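Kitchen Handling Project: Progress Report, Second Period
Submitted to the Harach Equipment Program
Prepared by Hedvig Engebretsen, with Wagner Aguiar and Zarmeena Warraich

1. Where we are

The grant pays for two things: a simulation phase, and the purchase of one arm, one gripper and a test kitchen to run them in. The simulation phase is on schedule. The purchase has not been made. When we wrote the proposal we planned to order the arm in the first period, and the program officer asked us to hold off until we had simulated results to base the order on. We agreed, and this report covers what those results say about what to buy.

Work in this period was done on the sink and cabinet layout. The simulated kitchen has a drop-in sink with an open cabinet above it, and the tasks move bottles, food items and plates between the shelf, the counter and the basin. Wagner built the layout and Zarmeena runs the trials.

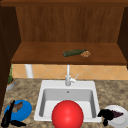
We ran 200 trials on this layout. Each trial starts from a different placement of the objects, so the arm can't repeat one memorized motion. The logs record reach, joint load and every contact with the cabinet or the sink rim. We had not planned to log contacts at first. Cremilda Trindade asked for it after the first batch, and it has turned out to be the most useful column we have for purchasing.

2. Reach

The proposal budgeted for the shorter of the two Dratano arms. On the counter and in the basin the short arm does everything we ask of it. The cabinet is where it runs into trouble. Objects placed toward the back of the bottom shelf can be reached only with the elbow nearly straight, and in that position the arm has very little room to correct itself. The upper shelf is worse, and we have taken it out of the task list for the short arm. 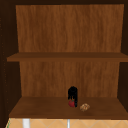
Simulated cabinet with the upper compartment empty and three objects on the bottom shelf.

The long arm reaches the back of both shelves with some bend left in the elbow. It costs more and needs a heavier mounting plate. We asked Bognár to quote for both plates so that the comparison is fair. Their lead time is the same for each.

We also looked at raising the short arm on a riser. This fixes the bottom shelf and makes the basin harder, and Wagner does not recommend it. We agree with him.

3. Cabinet doors

The original equipment list has a test kitchen with open shelving only. Wellington Caldeira, who will manage the build, pointed out that a real upper cabinet has doors, and that adding them later means taking the unit off the wall. We therefore added a layout with a closed door to see what it would ask of the gripper.
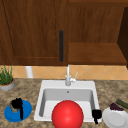
Closed-door layout, with a long vertical handle on the upper cabinet and the sink below.

A long handle is forgiving. The gripper can take hold of it at many heights, and small errors in the approach do little harm. We have not tried knobs or recessed pulls and would like to do so before the kitchen is ordered. For now we ask that one cabinet in the build have a door with a bar handle. The extra cost is small and can be met from the fittings line.

The door swing does affect where the arm can stand. With the door open, the base has to sit farther from the cabinet than we had drawn it, and this is another point in favor of the long arm.

4. Gripper

The proposal listed two options, a parallel gripper from Ullex and a hand with several fingers from the same maker. We had a mild preference for the parallel gripper on price and on the ease of getting spare parts. Plates in the basin have changed our minds. A plate lying flat on the bottom of a sink leaves very little to hold, and the fingers have to go down over the rim and come in low from the side. The basin walls take away most of the angles that would work on an open counter.
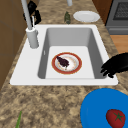
We now ask for the multi-finger hand and one spare set of fingertips. Fingertips wear, and the maker does not sell them singly. Zarmeena has drafted an acceptance test of 16 pick attempts, split between plates and small food items, to be run in the week the hand arrives. If it does not pass, the purchase terms let us return it.

Two cautions. The simulator treats every surface as clean and dry, so it tells us nothing useful about slipping. It is also kinder than a real kitchen on small collisions. We expect lower scores on the hardware and have left up to 5 weeks in the plan for tuning.

5. Changes requested

Arm: long Dratano model in place of the short one.
Mounting: Bognár heavy plate.
Gripper: Ullex multi-finger hand, with one spare set of fingertips.
Test kitchen: one upper cabinet with a door and bar handle; all others open as planned.

The arm and the plate put us over the equipment line. We propose to cover the difference by dropping the second workstation, which was meant for running trials in parallel. The simulation phase has shown that one machine left running overnight keeps up with us. The total award does not change.

6. Next period

Knob and recessed pull trials come first, followed by the order for the kitchen. If the changes are approved by October, the arm can be ordered in the same month and installed before the build is closed up. A later approval would mean cutting into the finished counter to fit the plate, and Wellington would like to avoid that.

Questions on the quotes should go to Cremilda, who holds the originals. Trial logs are available from Zarmeena on request.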